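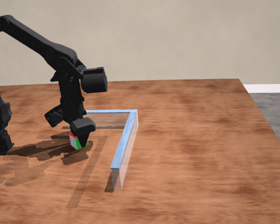 Courses > Consumer Studies > Student Projects > How Households Store Bread

How Households Store Bread, and What Happens to It
Project report by Yichen Zou and Maeve Ó Gríofa
Supervisor: Yvonne Hollis

1. Background

Bread is one of the foods people throw away most often at home. Both of us had noticed this in our own kitchens before we picked the topic. Maeve's family keeps bread in the refrigerator and always has. Yichen's family keeps it on the counter in the bag it came in. Each of us thought the other way was wrong, and that disagreement was the start of the project.

Bread goes bad in two main ways. It goes stale, or it grows mold. Staling is partly a matter of drying out, but even bread sealed in a bag gets firm after a few days. The starch in the loaf slowly goes back to a more ordered form after baking, and the crumb feels hard and crumbly. This happens faster at refrigerator temperature than at room temperature. Mold works the other way. It likes warmth and moisture, so the refrigerator slows it down. Freezing slows both, if the bread is wrapped well.

So there is no single best place to keep a loaf. It depends on how fast the household eats it. We wanted to find out whether people know this, and whether they store bread to suit how fast they use it or just do what their parents did.

2. What we did

The project had two parts, a survey and a storage test.

For the survey we handed out 200 paper forms in Buvilstead and Posstead. In Buvilstead we stood outside the library on a Wednesday afternoon. In Posstead we left forms at the counter of Kettle, the bakery on the main street, with a box for returns. Clive Kettle, the owner, let us keep the box there until the end of August. The form asked where the household keeps bread, what kind it buys, how long a loaf usually lasts, and what the most common reason is for throwing some away. Nearly half of the forms came back filled in well enough to use.

For the storage test we used plain white loaves from Kettle, all from the same morning's bake and unsliced. We compared 4 ways of storing them:

- in a paper bag on the counter
- in a closed plastic bag on the counter
- in a closed plastic bag in the refrigerator
- in a lidded bread box, cut side down, no bag

We did the whole test 2 times, once in Maeve's kitchen and once in the foods room at school. Each day we cut one slice from each loaf, threw away the dry end piece if there was one, and judged the rest. We pressed the middle of the slice with a thumb, looked at how far it sprang back, and tasted it. We wrote down a word for the crumb and a word for the crust, and looked over the whole loaf for mold. We stopped tasting a loaf as soon as we found any.

3. What we found

The paper bag loaf kept its crust best at first. On the first day it was the one we both liked most. By the second day the cut end was hard, and after that it was only good for toast. It never grew mold in either round.

The plastic bag on the counter gave the softest crumb over the longest stretch. The crust turned leathery overnight. It was also the only method where we saw mold in both rounds, and it came earlier in the school foods room, which gets very warm in the afternoon.

The refrigerator loaf was firm by the next morning. Yichen wrote "like yesterday's bread already" on the sheet. It did not grow mold, and once toasted it was hard to tell from the others. Maeve still prefers it this way, but now says it is for toast only.

The bread box fell in the middle on everything. The box used at school was a Didis steel one that Sheila Lambert lent us from the foods room cupboard. The one at Maeve's house was older and did not close tightly, and the loaf in it dried out faster.

From the survey, the counter was the most common place by a clear margin, usually in the original bag. Many people who said their bread gets moldy also keep it in plastic on the counter and take a long time to finish it. Some of those people had a freezer and used it for other things. Several wrote in the margin that they had not thought of freezing half a loaf. People who bought from the bakery more often said "too hard" was the reason for throwing bread out, and people who bought packaged sliced bread more often said "mold." That fits with how the two kinds are usually wrapped.

The most common answer to why they store it the way they do was some version of "that's how we did it at home."

4. Problems with the project

Leaving forms in a bakery means we probably got more answers from people who care about bread. The library group was more mixed but smaller. We also did not ask how many people live in the household, and we should have. A loaf that lasts a week for one person may be gone by lunch in a larger family.

Our softness test was done by thumb, and the two of us did not always agree. Yvonne Hollis suggested putting a kitchen weight on each slice and measuring how far it sank. We tried this late in the second round, too late to use the numbers.

We tested only one kind of bread. Sourdough and rye are said to keep longer, and customers told us so more than once.

5. Recommendations

If a loaf will be eaten in a day or two, paper or a bread box is fine and keeps the crust better. If it will take longer, slice it on the day it is bought, keep out what will be used soon, and freeze the rest in a closed bag. Slices can go straight from the freezer into the toaster. The refrigerator makes sense for people who toast everything, or in hot weather when there is no freezer space.

We gave Clive Kettle a one-page version of this section to put by the register.

6. Thanks

Thanks to Clive Kettle for the loaves and the counter space, to Sheila Lambert for the foods room, and to everyone who filled in a form.

Contact the course office | Copyright Student Projects, all rights reserved | Back to top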